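Gemma Parisi
Mar 1, 2026

So we had a fault that ate most of a month and I promised several of you I'd write it up. Get a drink. This is a thread about friction.

—

Background for the new people: I look after grippers at Nekel's Ernwood shop. Two fingers, pads on the insides, dark padding glued to the pads. They close on a thing, they lift the thing, they put the thing down somewhere else. I have a degree for this.

—

The job in question was sheet plastic. Thin, floppy, see-through-ish, slides off everything. The customer (Hashmi, lovely people, endless patience, I tested it) wanted single sheets picked from a stack and laid in a tray. Target was 110 an hour.

—

For the first stretch it ran fine. Then the arm started dropping sheets. A drop here, a drop there, always on the way up, always with the software reporting a perfect grip. The log says "grasp OK." The sheet says otherwise, from the floor.

—

Gaetano Palumbo and I did what any two grown professionals would do and blamed each other. He does software. I do the parts you can stub a toe on. He said my fingers were slipping. I said his force threshold was a work of imagination. We were both right, but it took us a while to be gracious about it.

—

Things we changed, in order: grip force. Lift speed. Grip force again, back to where it was. The angle of approach. The lighting, for reasons I can no longer reconstruct. The stack height. Lift speed again.

—

Each of these made it better for one afternoon. I want you to picture the emails I sent on those afternoons. "Think we've got it!" There are several. They are all searchable.

—

Then it got interesting in the bad way. One sheet slipped on one side only, swung out, and flapped over the guard sensor. The sensor tripped, the cell stopped, all correct. Gaetano reset it. It restarted with a finger position the controller believed and the finger did not.

—

It closed early. My hand wasn't in there. My sleeve was, a bit. It let go when Gaetano hit the stop, and I now have a work shirt with a very neat pinch mark on the cuff and a new interest in paperwork.

—

To be plain about the safety part, because people always ask: I shouldn't have been reaching in after a reset without the power locked off. I knew that. I've given the talk about that. I've given it with slides.

—

We wrote it up the same day. The restart now makes the fingers open all the way and find home before anything else is allowed to move, and the gate has to be shut for it. This adds 13 seconds to every reset, and I have heard about those 13 seconds from everyone in the building.

—

Anyway, the drops. With the cell locked off and nothing better to do, I finally took the fingers off and put them on my bench next to a spare set. You may be wondering why I hadn't done this in the first place. So was my manager.

—

The left pad was chewed. The padding had gone ragged at the top and thinned in a patch near the tip, right where the sheet edge sits. The right one was tired, but fine. So the pair was gripping like one hand with a mitten on.

—

Why only the left? Best guess: the stack guide at Hashmi's sits slightly high on that side, so the left finger scraped it on the way in. Every pick. A tiny scrape, thousands of times. I'd walked past that guide daily and thought "tidy."

—

And the log said "grasp OK" because the check only looked at how far the fingers had closed. Thin plastic is so thin that "holding a sheet" and "holding nothing, but confidently" are nearly the same number. Gaetano went very quiet when he saw that one. I enjoyed it for as long as was decent.

—

We ran old pads against new ones, same stack, 80 picks each. New pads: no drops. Old pads: 37. I had been adjusting the lighting.

—

Someone in the replies will say "should've used suction." We tried suction in October. It picked up two sheets at a time, sometimes three, and once the tray. Next!

—

Someone else will say "just buy tougher padding." We looked. Clirkance sent us samples of a harder grade and it lasts beautifully, in part because it doesn't grip anything. Soft grips and wears. Hard lasts and drops. Pick your weekly annoyance.

—

What we ended up with: soft pads, swapped on a schedule whether they look bad or not. The stack guide filed down. A second check after the lift, where the arm pauses and a sensor looks for a sheet. It costs us a few picks an hour. Hashmi said fine before I'd finished the sentence, and I should've asked for more.

—

Also a rule that whoever gets the third drop in a shift has to look at the pads before touching any setting. It's taped to the monitor. Gaetano wrote it, so it's phrased as an if statement.

—

I've been asked whether I'd do anything differently. Yes, I'd have looked at the floor. Whoever sweeps that cell had been sweeping up little black crumbs the whole time and assumed, reasonably, that they were mine.

—

Last one, for anybody running soft pads on sheet plastic: wear shows up first as a bit of fluff at the corners, and it's easy to miss when you're looking at the plastic. Check the inner faces with the fingers open and the power off, and then check the surface underneath. A frayed edge on the left pad and a few dark specks on the wood just below its tip are the kind of thing I now stop for, even with the other pad looking smoother and the sheets lying there all innocent. Order spares before you need them. Mine are on a two-week wait.

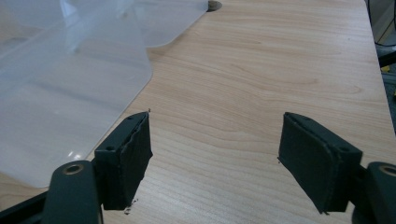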